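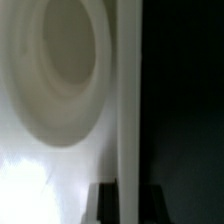
Living With the Provomine Starter Cell: A Student Report on a Two-Arm Robot Teaching Kit

Gridolham Technical College, Automation Project Module
Submitted 4 May 2024

1. Why we picked this project

When the project list came out, most of our class went straight for the drone topics, and I can't blame them. Our group asked for the kit evaluation instead, partly because two of us had used the older single-arm bench the year before and had grown fond of it, and partly because the college was deciding whether to keep the Provomine Starter Cell after its trial period ended. It seemed like a nice chance to write something that somebody would read for a practical reason. The cell is offered to schools by a reseller called Betus, either bought outright or on a term rental, and the rental is what we had.

The question we were given was simple enough: can a group of second-year students with ordinary programming skills get this kit set up, calibrated and moving blocks from the table into a tray, using only the documentation and the help line? We kept a diary as we went along, and most of this report comes out of that diary, tidied up a little.

2. What the kit is for

The idea behind the Starter Cell is block handling with two arms. You get the arms, the grippers, a tray, a set of cubes with printed markers on them, and a calibration board. The software, which Betus calls Sison, finds the markers and works out where everything is. Students write short scripts in Sison that say which block goes where, and the software plans the motion. You can also skip the planner and send joint positions yourself, which we did more than we should have in the first week because it was fun.

The manual runs to 300 pages, and we'd like to say kindly that it could be a good deal shorter. The first 40 pages are excellent, with clear drawings and a sensible order of steps. After that it turns into a reference for people who already know the system, and we spent a lot of time flipping back and forth between chapters that each assumed we had read the other one.

3. Setting up and calibrating

The arms went onto the table without trouble. Cable routing took longer than anything else in the first session, and we redid it once after noticing that a cable we had been very proud of was going to pull tight whenever the wrist turned all the way around. If you are planning to use this kit, please move each arm slowly by hand through its full reach before you tie anything down!

Calibration is done with the marker board, which goes flat on the table where the cameras can find it. You run a routine called Board Check, wait 30 seconds, and get either a green message or a list of complaints. Our first tries gave us complaints, all to do with the lighting. We had a lamp too close to the table, and the shine off the pale surfaces was enough to wash out the markers. Moving the lamp back fixed it, and we didn't have to touch a single setting in the software.

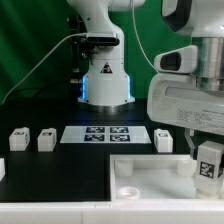
Figure 2. The cell with the marker board on the table and a block held over the open tray.

We liked that the board and the cubes use the same family of printed markers, so once you understand one you understand the rest. The error messages use the marker numbers too, and that made it much easier to talk to each other about what was going wrong. "It lost number 8 again" became a regular part of our conversation for a while. (Number 8 had a smudge on it. We cleaned it and it behaved from then on.)

4. The grippers

We spent more of our time on the grippers than on any other part of the kit, and we think the college should look closely at them before deciding. The finger bodies are pale, slightly see-through plastic, and they are pleasantly easy to swap. Changing a pair takes one tool and a bit of patience with the small screws, which love to roll off the table.

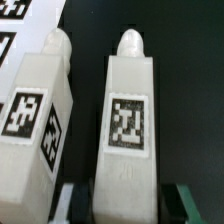 Checking finger position was the task we expected to dislike and ended up enjoying. Sison has a page for it where you open and close the gripper in small steps and compare the reported opening with what the wrist camera sees. Each finger has its own square marker facing the camera, and one of them carries a second on its side face, so there is something to measure against even when the finger is turned at an angle. The rounded tips come out a little soft in the wrist view, so we learned to trust the markers and leave the tips alone when judging whether a finger was seated straight.

Our one real complaint is that the manual never says how often to repeat this check. We settled on doing it at the start of every session. The help line told us this was fine, though they seemed a bit surprised that we'd asked.

5. Running the block task

Our script picks a block from the table, lifts it, carries it over the tray and lowers it in. Writing it was pleasant work, and the simulator in Sison caught several silly mistakes before they reached the real arms, including one where we had mixed up left and right. We ran the finished script in sets of 8 and wrote down what happened each time. Most of the failures came from blocks placed too near the edge of the table, where the planner would hesitate and then ask us to move the block closer. Going slowly helped, and so did leaving a generous gap between neighboring blocks.

6. Our recommendation

We would keep the cell for another term. It suits a class at our level, the markers make the whole system easy to reason about, and the help line was friendly every time we called. We would ask Betus for a shorter student guide and a spare set of fingers, and we would set aside the whole first session for cables and lighting. The diary, the scripts and our calibration logs are in the project folder for whichever group has the bench next.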